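Ticket 1432: Validation rule rejects simulated pick episodes at start check
Project: Halstead
Component: episode validator
Reported by: Sadia Sandhu
Assigned to: Zeeshan Lashari
Status: Pending review

Wednesday, October 21, 2020

Reported: The nightly run rejected 15 episodes with START_STATE_INVALID. All of them are kitchen counter picks from the wrist view. Same validator build passed the September set with no rejects.

Environment: Gunine simulator, headless. Parallel-jaw gripper, default start pose. Recording practice document revision 2.

Lashari: Reproduced on one episode. Log shows gripper_open true, grasp_contact false, target_in_jaw_gap false. The third flag fails the check. The validator expects the target between the fingers at step zero.

Sandhu: Where does that come from? Section 4 says fingers open, no contact, target in view. It does not say the target has to be lined up.

Lashari: Added with the Bangash merge. Their cell starts every cycle from a pre-grasp pose, so the flag is always true for them. It should have been scoped to their profile.

Tarar: Do not turn the check off globally. An episode that starts with the jaws closed or already touching the part still has to be rejected.

Actions taken
1. Moved target_in_jaw_gap to the Bangash profile. Default profile reports it as information only.
2. Kept gripper_open and grasp_contact as hard failures on all profiles.
3. Reran the rejected episodes. All pass.
4. Asked Irfan Swati to add the wording to Section 4 so the rule and the code match.

Open item: Valentini wants a minimum visible area for the target before the check counts it as in view. No value agreed. Tracked separately.

Note for reviewers: a start state is judged on the fingers and the target only. Background shadow, render edges and other objects on the counter are not grounds for rejection. With the apple as target, a start with the fingers wide open and empty and the apple off to the right, outside the gap, is valid under the default profile and should be marked accepted. Under the Bangash profile the same start fails. Record the profile name with every manual decision.
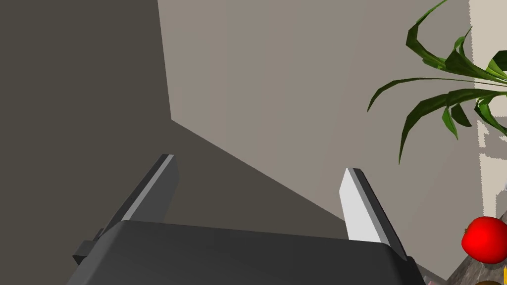
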